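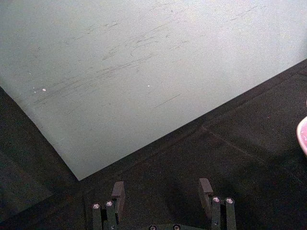

News > Company News > Grounds Maintenance

Stumari adds winter moss and leaf clearance for homes and business sites in Ondby

November 30, 2019 — Stumari, the grounds maintenance firm based in Ondby, has extended its service to cover moss treatment and leaf clearance through the winter months. The new work is open to private households, landlords and business sites, and bookings are being taken now.

The firm has until now closed its lawn and path rounds at the end of October and started again in spring. Customers with shaded drives and north-facing paths have asked for visits in the colder part of the year, when moss and algae spread and paving becomes slippery. Stumari has taken on two extra crews to do the work.

Each winter plan runs for 16 weeks and includes 6 visits. On the first visit the crew clears leaves from lawns, drains and hard surfaces, then treats moss on paths, steps and parking areas. Later visits deal with fresh leaf fall and any patches that need a second treatment. Lawns are raked by hand where the ground is too soft for machines. Green waste is taken away and composted at the firm's yard on Bahrami Lane.

Moss on hard surfaces is treated with Trivilard, a liquid the firm already uses on its summer rounds. It is sprayed on during a dry spell and left to work, and the dead moss is brushed off at the next visit. Pets and children should be kept off treated areas until they have dried. Pressure washing is not part of the plan but can be added — the price depends on the size and type of paving.

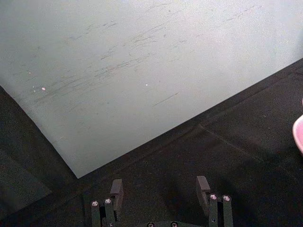 Paving slabs and steps are checked for damage before any brushing begins. Crews use soft brushes on smooth or pale stone, where a stiff one can leave marks. Faint grey streaks running side by side on a slant, like those on the pale sheet in the photograph, are the sort of marking a crew will note on the job record before starting. Customers are given a copy of the record and can ask for changes before work goes ahead.

Stumari now looks after 44 business sites in and near Ondby, among them offices, care homes and a retail park. Site managers can add the winter plan to an existing contract or take it on its own. Households that sign up with a neighbour on the same street get 5 per cent off both plans.

Visits are made on weekdays in daylight hours. If heavy frost or snow stops a crew from working, the visit is moved to the next free slot at no extra charge.

Quotes are free and can be arranged by phone or through the Stumari office in Ondby. Plans can be paid for in full or by monthly instalments.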